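Chapter 6
When the Work Changes Hands: Automation and the People Beside It

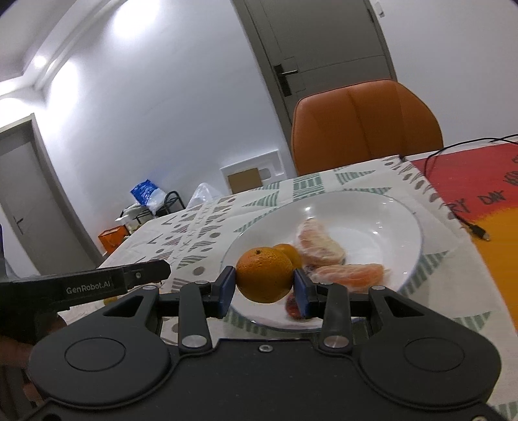 Most discussions of automation begin with a machine and end with a number of jobs. This chapter begins with tasks. A job is a bundle of tasks, and a new machine rarely takes over the whole bundle at once. It takes one or two tasks, changes several others, and leaves the rest where they were. The people who hold the job must then learn what it has become.

The food trades offer a useful starting point. Picking up a piece of fruit is among the simplest acts a worker performs in a shift, and for many years it was among the hardest to hand over to a machine. Fruit varies in size, shape, and firmness. A grip that suits one piece may bruise the next. Workers make these adjustments without thinking about them, and for that reason the skill seldom appeared in a job description or a pay scale.

The main case in this chapter is Irby, a packer of fresh fruit trays for hospitals and schools. Before the change, 40 people worked on its sorting and tray lines. Management introduced gripping equipment at 14 stations, beginning in November, and set a trial period of 20 weeks. No positions were cut during the trial. The daily work, however, was divided in a new way. Workers who had placed fruit by hand now watched for damaged pieces, cleared stoppages, cleaned the fingertip pads, and showed the equipment how a difficult piece should be held.

This last duty deserves attention. Teaching by demonstration draws directly on the experience of the worker. At Irby, those with the longest service were asked to do most of it, yet the wage agreement had no category for the task. The dispute that followed is treated in Section 6.3.

The chapter also considers Reltholm, a smaller firm that installed similar equipment and removed it after two seasons. Managers there had planned for the cost of the machines but had set aside almost no time for training. Supervisors reported that workers did not know when they were allowed to stop the line, and complaints about the pace of work rose.

In reading both cases, students should keep the following questions in mind.

Which tasks moved to the equipment, and which new tasks appeared?
Who decided how the remaining work would be shared?
Was the knowledge of experienced workers recognized in pay or in rank?
What could a worker do when the equipment made an error?

Section 6.1 sets out the terms used in the chapter, including task, station, and handover. Section 6.2 describes the tray lines at Irby before and during the trial.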